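**14/04/2026**, fil : deux pinces, un tas de maillots, et mes doutes

Bon, on me demande depuis un moment ce que je pense de la Harnside face à la Noseck. J'ai les deux sur le même contrôleur Droseck et je n'ai toujours pas d'avis enthousiaste à vous vendre.

Le discours commercial de Harnside : « prend n'importe quel textile ». J'aimerais rencontrer la personne qui a écrit ça. N'importe quel textile, donc aussi le polyester qui glisse, les ourlets épais, les cordons qui dépassent ?

Protocole, si on peut appeler ça comme ça : je lance la saisie, je regarde si ça tient jusqu'au bout du pli, je note. 500 essais par pince. Pas de tri des vêtements faciles. Je précise parce que la fiche de Noseck, elle, ne montre que des torchons.

Côté sport, ça devient intéressant. Un short rouge BULLS 23 plié à plat, broderie et ceinture élastique froncée, ce n'est pas le même problème qu'un vêtement rouge et blanc en boule dont un morceau pend dans le vide. Les deux doigts noirs sont les mêmes des deux côtés, la difficulté, non.

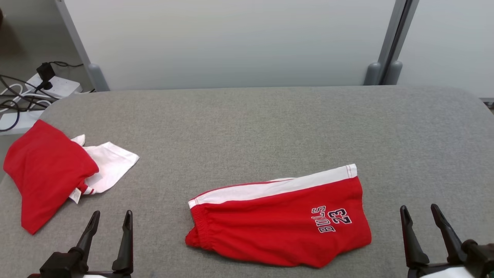
Hoxha me répond que je compare des doigts alors que je devrais comparer des caméras : selon lui, la moitié de mes ratés viennent d'une profondeur mal estimée sur le tissu froissé, et aucune pince n'y changera rien.

Possible. Mais alors qu'on m'explique pourquoi, même caméra, même éclairage, même contrôleur, la Noseck rate 37 saisies de plus que la Harnside. Si c'était seulement la vision, je devrais voir à peu près la même chose des deux côtés.

Ce que je lui accorde : je n'ai pas séparé « mal vu » et « mal pincé » dans mes notes. C'est une vraie faiblesse. Il faudrait reprendre les journaux du Droseck, qui horodate la fermeture des doigts mais pas la force. Merci pour ça aussi.

Autre point agaçant, le prix. Environ 2000 euros d'écart entre les deux modèles. Pour des ourlets un peu mieux pris et un bruit de fermeture plus discret ? Je ne signe pas.

Et la démo de septembre avec la chemise pliée en un seul mouvement, je la range avec le reste tant que je n'ai pas vu la même chose sur un vêtement en vrac, sans coupe au montage.

Prochaine série : caméra déplacée, mêmes vêtements, journal des échecs en deux colonnes. Si Hoxha a raison, je le dirai ici. Si vous avez des chiffres sur la Noseck avec autre chose que des torchons, je prends.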